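November
By Azucena Quezada

I love blocks. I'm a grown-up and I still have a box of 700 of them under my desk (my cat sleeps on it). So let's talk about stacking! When you put one block on top of another, you're playing a game with gravity, the pull that tugs everything toward the ground.
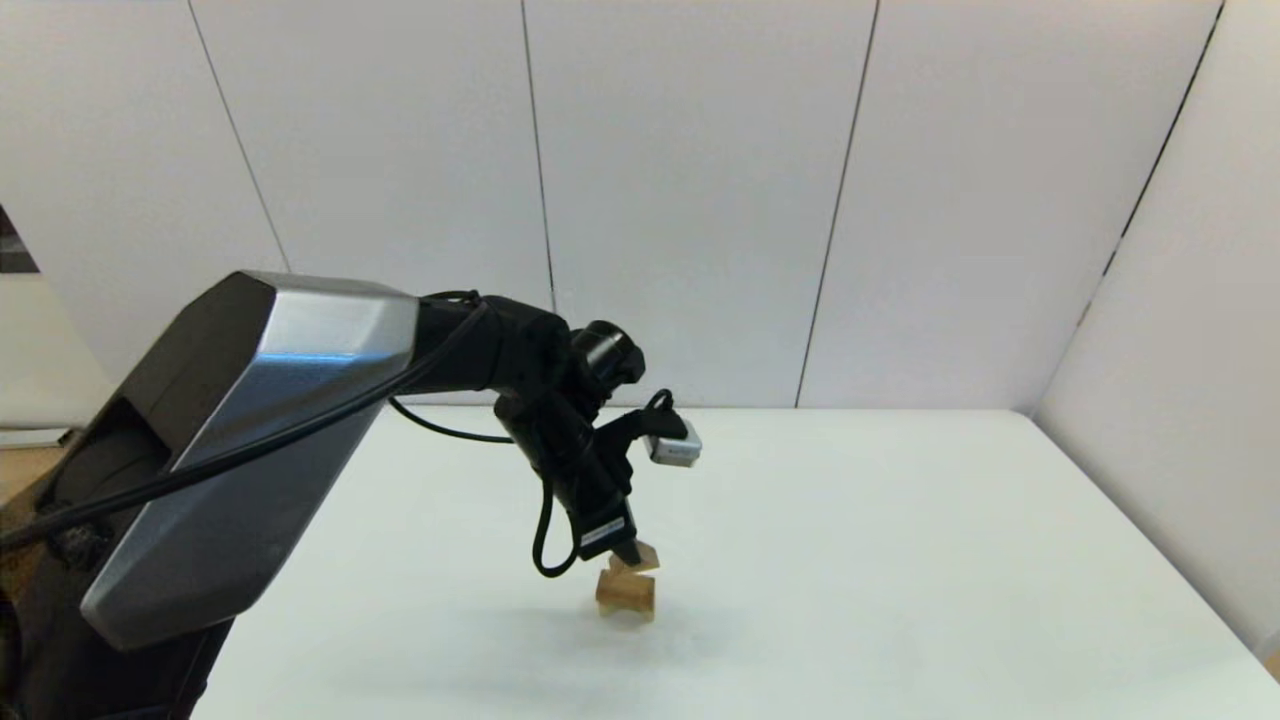

Why do some towers fall over?

Every block has a balance point, usually near its middle. If that point hangs out past the edge of the block underneath, gravity tips it over and down it comes.

Shape matters too. A plain cube is easy, with flat sides all over. A block with points or bumps is trickier, and you have to hunt for the side that sits still. I turn mine over and over until I find it!

Then there's what you build on. I once tried stacking on my fluffy rug in Grenstead and never got past 10 blocks. A smooth, flat spot works so much better,
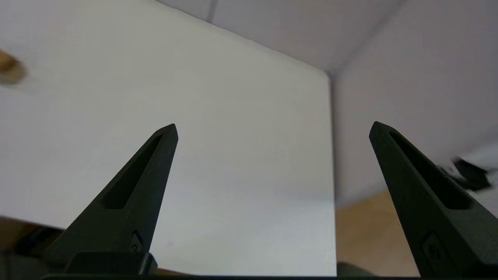 and so does a slow hand. Lower your block gently, wait a second, then let go. If it wobbles, slide it a tiny bit toward the middle and try again. Wood is nice for this, and so are old cereal boxes, as long as they aren't squashed at the corners.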